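Seltason G2 parallel gripper, reviewed against the Mulligan soft-finger set
May 4, 2022
139 shares 6 comments

The G2 is a two-finger electric gripper with a flat pad on each finger and force control in the base. We ran it for 195 picks on the same arm and controller we used for the Mulligan fingers, with the head camera in the same place. Luana Xavier wrote the grasp scripts. Mounting took one adapter plate and no new wiring.

Force control is the best part. At the low setting the pads close on a thin cup without visible buckling of the wall, and the reported force settles quickly. The Mulligan fingers are gentler still but report nothing useful, so a missed grasp has to be caught by the camera.
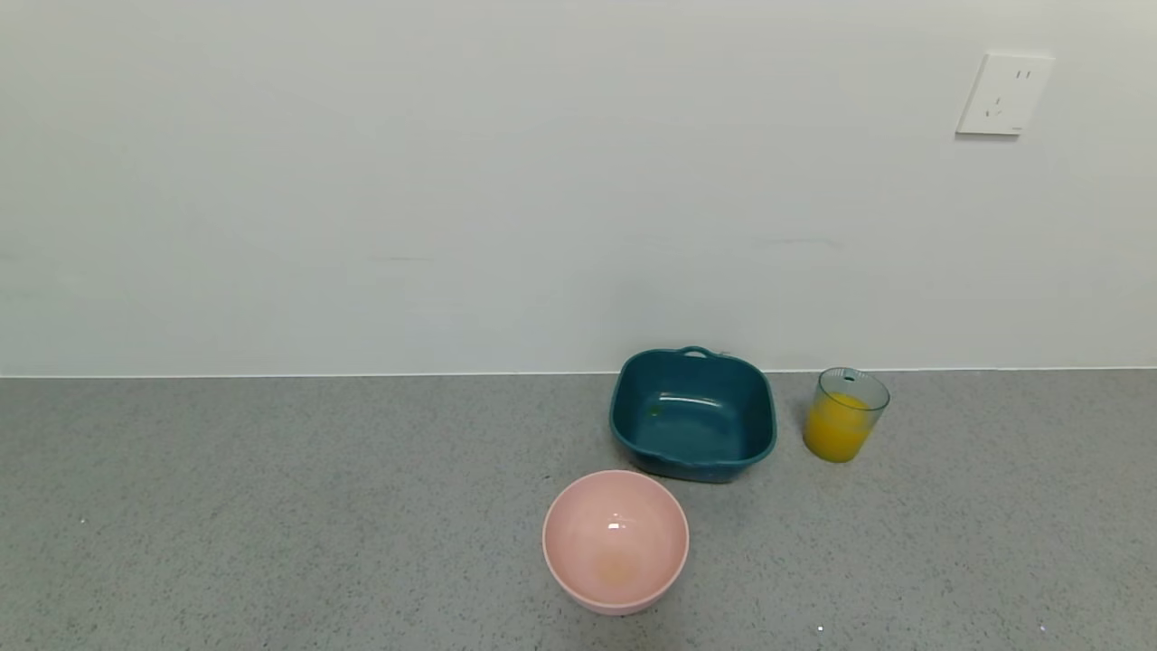 Head camera view of the counter: teal basin, pink bowl, clear cup of orange-yellow juice.

Clear plastic remains a perception problem. The depth map drops out above the liquid line, and the planner tends to place the grasp too low on the cup. We fixed the grasp height by hand for both grippers. Bowls are harder for the G2. A rim pinch works if one finger has room outside the wall – with the bowl nearly touching the basin, the approach has to come from another side. The soft fingers tolerate more error there.

Mojtaba Daneshvar logged pad wear. The stock pads are rated for 3,000 cycles, and we got nowhere near that, but the left one had begun to lift at a corner. Replacements come only as a pair.

Firmware is dated. Changing the force limit requires a restart of the driver, and the manual gives the wrong register for it. Seltason says a fix is due in July.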